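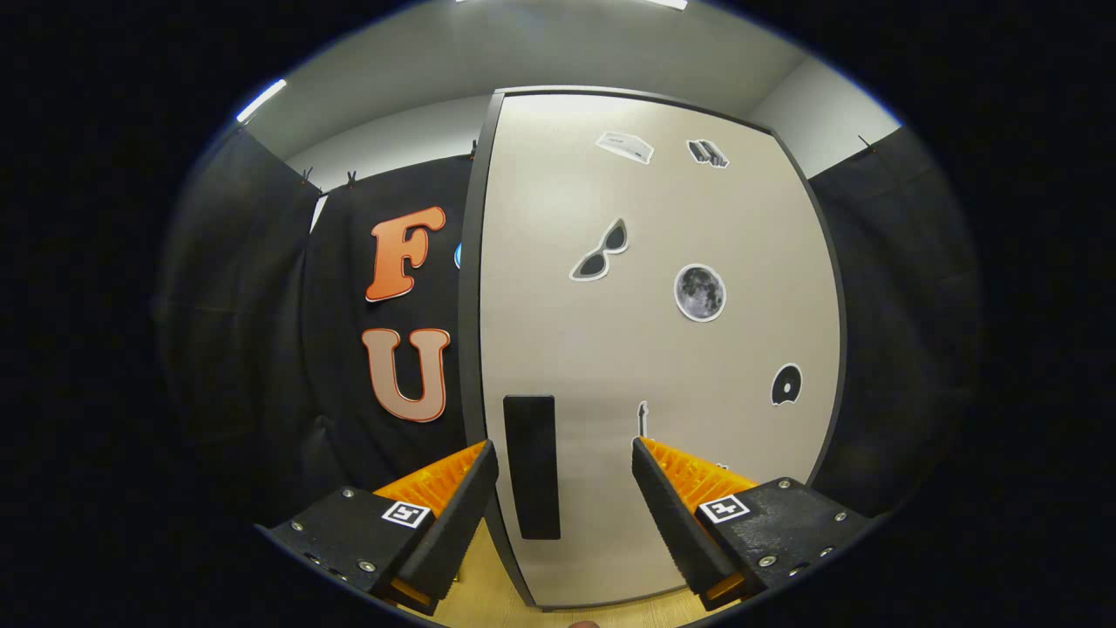 Photo: Nodusness workshop, door bay, wrist view from the hand-held gripper

January, door bay, started 9.40

Task for the day: the beige panel with the black handle. Hand-held gripper in the morning, remote control of the Grerum arm after lunch, same task both ways. I was asked to write up which gives us better demonstrations per hour. I don't think per hour is the right measure and I'll come to that.

Where we stand: 502 demonstrations by hand on the panel before today, all from the tool. The plan says 915 and then train again. I can't find anyone's working for 915. It was in the plan when I joined and it has been copied forward into every version. If it came from the Harries runs, those were drawers, with a bar handle you could hook from either side, and I don't see why a drawer number should carry over to a flat handle mounted low down on a tall panel.

Set-up notes. Black curtain left and right of the panel. Stickers left on the panel (glasses, moon, record, guitar and so on), letters left on the left-hand curtain. The argument for them is that a plain beige surface gives the tracking nothing to hold on to, and I accept that. What I don't accept yet is that the policy isn't using them too. From the approach position the guitar sits just above the right finger. If I were a lazy network I would learn "go down and left of the guitar" and never bother with the handle. The handle is a long black shape low on the panel, so perhaps it wins anyway, but we have never checked.

Cheap check: move the stickers, keep the handle, run the existing policy. Half an hour. I have asked for this before and it keeps getting put behind collecting more data.

10.15 First batch by hand. Comfortable enough. Approach with the fingers open, handle in the gap, close, pull, let go. My wrist wants to come in from the right every time, and after a while I was doing exactly the same motion over and over. Tried to force some variety: higher start, lower start, stood further left. It feels artificial and I suspect it looks artificial in the trajectories. The person holding the tool knows where the handle is before they look, and the recording has no way of showing that.

Threw out four. Two where tracking jumped as I turned away at the end, one where I bumped the panel with a finger before closing, one where I simply forgot to start from the mark. I'm not sure about the bump. A robot is going to bump the panel. If we only ever keep the tidy ones, it never sees what to do next. Kept the file in a side folder named "bumps" and would like others to do the same.

11.30 Finger pads. The ribs on the orange pads grip the handle well when I come in square. If I come in at a slant the handle rolls towards the tip and I correct without thinking, a small squeeze and a twist. That correction is in my hand. The tool records where the fingers are and how far open, and has no record of how hard I'm pressing. So the arm gets told to do the twist with no idea why. This is my main doubt about the whole method for handles, and the Kakgate report skips over it in one line ("contact handled implicitly").

12.10 Stopped. Checked the marker reading on both fingers against the calipers, opening width agrees well enough at the wide end. At the narrow end it reads slightly open when the pads are touching. Same offset as last time. Someone wrote "ignore" next to it in the calibration sheet. I'd rather we fixed it, the narrow end is where the handle is.

13.30 Remote control. Much slower, as everyone said. Some 4 minutes for a clean one when I'm cold, and I never got properly fast. Delay between my hand and the arm is small but I end up waiting for it, so every demonstration has pauses in it: before the handle, before the close, before the pull. Last time we trained on these the arm learned the pauses as well, and stood in front of the panel like somebody who has forgotten what they came in for.

On the other side of it, every motion I record this way is one the arm can do. With the hand tool I can reach in with my elbow somewhere no joint limit allows, and it only comes out at replay. Three of this morning's batch failed the reach filter for this reason. The hourly figure for the hand tool normally leaves those in. It shouldn't.

15.20 Replay of a morning trajectory on the arm, open loop. Reached the handle, closed, slipped off at the start of the pull. Second one the same. Third held. I won't draw anything from three, but I note that all three count as good demonstrations on the sheet.

To do
- sticker move test, before any more collecting
- calibration offset at narrow end
- count hand-tool demos after the reach filter, not before
- ask where 915 comes from
- try trimming pauses out of the remote ones and see whether the close still lands
- start positions: mark the floor further left, my variety was poor

16.05 Arm parked, tool on charge. Left the panel and curtains as they are for the sticker test. Please don't tidy the letters away until it's done.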